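Search this site Go

Brevon

Brevon is a small mountain town at the upper end of the Prekent valley, known for its clear lake, its hot springs and some of the finest easy walking in the region. The town sits at 1094 meters above sea level, sheltered on three sides by forested ridges that keep out the worst of the north wind.

The lake, called Prakum, fills a hollow left behind by a glacier. It is 2388 meters long and wonderfully calm in the early morning, when the peaks are mirrored in it from shore to shore. A flat path goes all the way around, and most visitors walk it at least twice - once in each direction, as the views are so different.

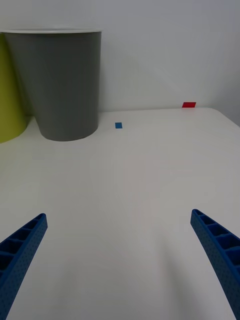 White tabletop against a pale gray wall, with two blue gripper fingers.

The springs rise on the eastern shore and feed two open-air pools. Bathing began there long before the road was built, and the old Vukadinović bathhouse, with its lovely arched porch, still stands beside the larger pool. In January the steam drifts right across the water and the trees nearby turn white with frost - a marvelous sight!

Above the town, marked trails climb through beech and then spruce to open pasture. The best known leads to a grassy saddle at 2000 meters, a climb of 906 meters from the town square. Gentians and alpine roses bloom there in early summer, and on a clear day the whole valley can be seen.

Category: Mountain resorts | Lakes and hot springs

Last updated 25 March 2021 | Contact | Back to top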